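3.2 Sharing small chores in the household

We turn now to the part of the interviews that gave us the most pleasure to read, and that took by far the longest to code. In the Kurkstead survey, 386 households were asked who does which chore, and how they came to settle it between them. Many people told us, with a good deal of laughter, that they had never settled it at all! Folding and dishes came up again and again, often in the same breath, and they were the chores people had the most to say about (one couple in Brirkow spoke about mugs for most of a 90-minute interview).

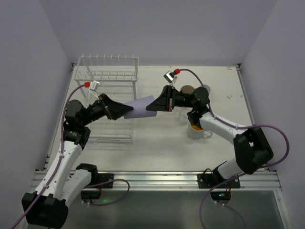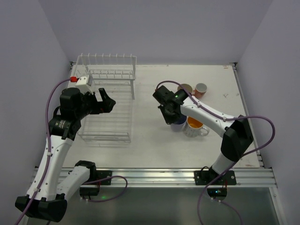

Figure 2. A flat lavender-purple sheet held up at both ends (first picture); an empty white dish rack with four cups and mugs (second picture).

Rungrueang's earlier work in Mabuza had led us to expect that folding would be shared and dishes would go to one person, and for the older couples this held up nicely. Among younger couples the pattern was looser, and we were glad to have the diaries to lean on, with their 3,127 entries, many of them written at the kitchen table late in the evening. Oranuch Rungrueang kindly read through the Vurkari diaries a second time for us, and her notes on how people describe helping, as opposed to being asked to help, shaped the coding used in the next section.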